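## Tischwäsche-Freitag: Karos, Blüten und ein bisschen Gold

Endlich wieder draußen decken! Oder drinnen so tun, als wäre man draußen, das zählt bei uns genauso. Unser Thema im Mai ist die karierte Tischdecke, und ich freue mich seit Wochen darauf.

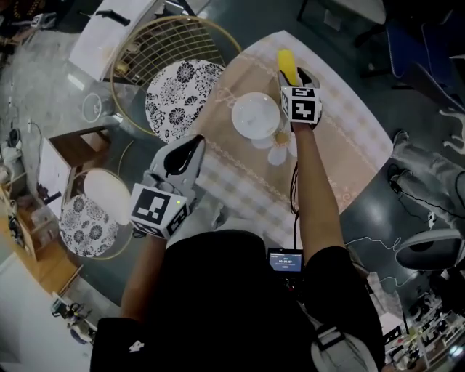 *Beige-weißes Karo mit weißem Teller und weißer Blüte, daneben die goldfarbenen Stühle mit den runden Blumenkissen.*

Ich gebe es zu, ich war lange keine Freundin von Karos auf dem Tisch. Zu sehr Biergarten, dachte ich, zu viel Rot und Blau. Dann kam Beige, und seitdem hole ich kaum noch etwas anderes aus dem Schrank! Das Muster bleibt lebendig, drängt sich aber nicht vor, und weißes Geschirr sieht darauf gleich viel freundlicher aus als auf einer glatten weißen Decke. Schön finde ich auch den gedruckten Rand, der ein wenig an Spitze erinnert. Echte Spitze wäre mir für jeden Tag zu heikel (Rotwein, Kirschmarmelade, Kinderhände), ein Druck nimmt einem das alles nicht übel.

Und dann die Stühle! Goldene Gestelle, die Lehne als geschwungenes Drahtgitter, dazu runde Kissen mit schwarzem Blumenmuster auf Weiß. Auf dem Papier klingt das nach viel zu viel Muster für eine kleine Essecke. Es geht trotzdem wunderbar, weil die Farben so zurückhaltend sind: Beige, Weiß, Schwarz, etwas Gold. Wer es nachmachen möchte, fängt am besten mit den Kissen an und sucht die Decke danach aus. Umgekehrt habe ich es einmal versucht und bin drei Nachmittage lang mit einem Stoffrest in der Handtasche durch die Läden gelaufen.

### Die Blüte unter dem Teller

Mein Liebling ist die weiße Blüte mit der gelben Mitte, die ein Stück unter dem Tellerrand steckt. So eine Kleinigkeit, und der Platz sieht sofort nach Besuch aus. Bei mir zu Hause liegen gerade welche aus Filz, die ich im Winter ausgeschnitten habe, aber gehäkelte gehen genauso, und im Sommer nehme ich Margeriten aus dem Garten. Legt sie ruhig schief, ein bisschen zur Seite, an jedem Platz anders.

Gelb darf sich übrigens gern noch einmal wiederholen! Zitronen in einer Schale, eine Serviette, ein Glas Honig. Mehr Farbe braucht der Tisch dann gar nicht.

### Kurz zur Pflege

- Neue Decken vor dem ersten Gebrauch einmal bei 30 Grad waschen, auf links gedreht, damit der Druck geschont wird.
- Noch leicht feucht bügeln, immer von der Mitte zum Rand.
- Beim Überhang rechne ich 20 Zentimeter pro Seite. Mehr sieht festlich aus, liegt aber beim Sitzen auf den Knien.
- Sitzkissen ab und zu wenden, wenn sie beidseitig bedruckt sind.

### Mitmachen

Am Freitag ab 15 Uhr ist wieder offener Nähtisch im Laden in Roltham. Wir säumen Decken und schneiden Filzblüten zu, Kaffee steht bereit und Kuchen wird sehr gern gesehen. Bringt mit, was bei euch im Schrank liegt, auch Altes mit Flecken: Aus der guten Mitte lassen sich prima Servietten machen! Filz in Weiß und Gelb ist da, Scheren bitte selbst einpacken, unsere sind stumpf und noch beim Schleifen.

Den Schnitt für die Blüte schicken wir auch per Mail. Antwortet einfach auf diesen Brief und schreibt »Blüte« in den Betreff. Nächsten Monat geht es um Geschirrtücher, und ich habe schon jetzt viel zu viele Ideen dazu.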